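Start-of-Year Kitchen and Craft Room Check - Tunari Hall
Completed Jan 1, 2018
Form 1613, with comments

A happy new year to everyone who uses the hall. I know it's a holiday, but the place is lovely and quiet on a day like this and I can take my time over the list, so please forgive me if the comments run on a bit (they always do). Items are marked OK, Watch or Fix.

1. Front entrance and ramp - OK
The ramp grit is holding up nicely. The mat had curled at one corner back in July and I'm pleased to say the new one lies flat. Please don't move it to the side door, however handy it looks there.

2. Exit signs and emergency lights - OK
All lit. I held the test button on the hallway unit for the full 15 seconds and it stayed bright the whole time.

3. Fire extinguishers - Watch
The kitchen one is charged and the pin is in. The one by the stage is fine too, but someone has hung a coat rack in front of it, and I had to move three coat hangers and a scarf to read the gauge. The rack has gone back to the cloakroom, where it really ought to live.

4. Stove, kettle and urn - OK
Burners light evenly. The Baidoo urn has had its new cord fitted and I was very glad to see it, as the old one had been worrying me for ages. Please let it cool before tipping it out!

5. Power boards - Fix
The heater in the craft room was plugged into a power board along with the glue guns and the radio. The heater needs to go straight into the wall, please, every time. I've put a label on the plug in nice big letters.

6. Trays, drawers and sharp things - Watch
This is the one I'd ask you all to read. Trays should have smooth rims with no cracks, so run a thumb along the edge before you load one up. Drawers should be shut when you walk away, and scissors should have a proper spot of their own, with the points all facing the same way.

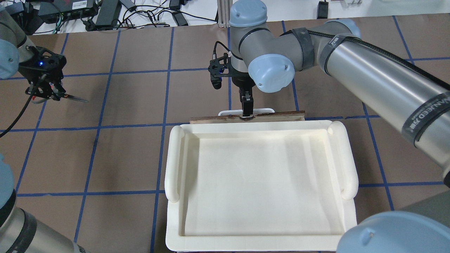
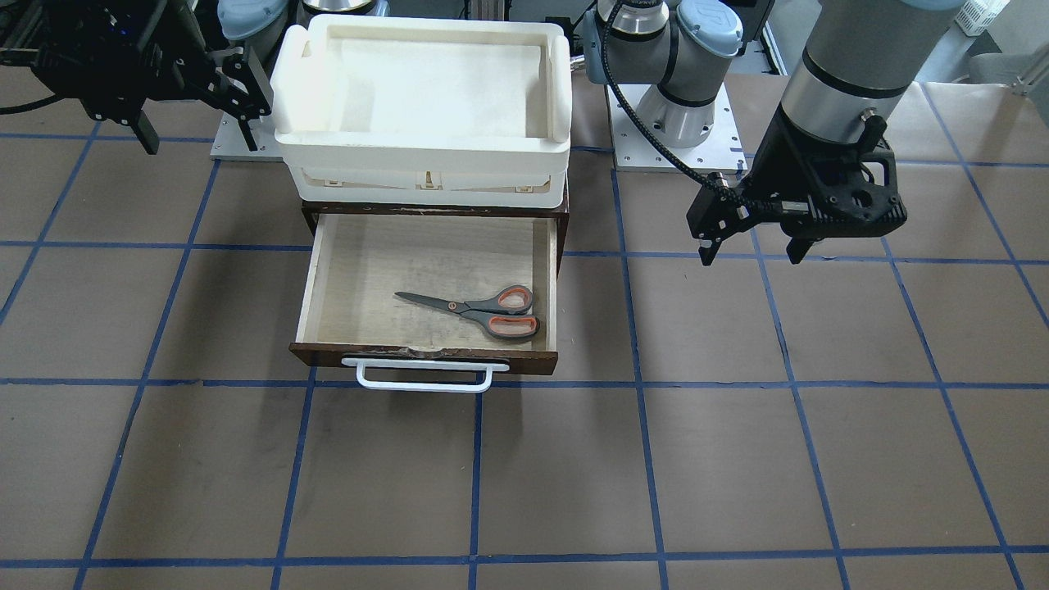 I'd like us to get some of those little blade covers that Masik sells, the soft ones that slip over the points. They cost next to nothing and the children's groups would be safer for it. Craft knives are a separate matter and stay in the locked tin, with the key on its usual hook - not in the biscuit jar, much as I understand the thinking.

7. Cleaning cupboard - Fix
The child lock has lost its spring. I've tied the handles together with string for now, and a replacement is on order from Zovia. Bleach and the vinegar spray have been moved to separate shelves and need to stay that way.

8. First aid kit - Watch
Plenty of bandages, burn gel in date, but we are down to the last of the small plasters. If you use something, jot it on the card inside the lid so it can be topped up.

9. Chairs and folding tables - OK
All 33 stacking chairs looked over. One has a missing rubber foot and has been set aside with a ribbon on it. Tables lock open properly, though the long one is stiff and is best opened by two people.

10. Washrooms - OK
Hot water is a comfortable temperature, floor dry, grab rail solid. New soap in both.

Items marked Fix will be looked at again once the parts arrive. If you spot something I've missed, write it in the book by the phone.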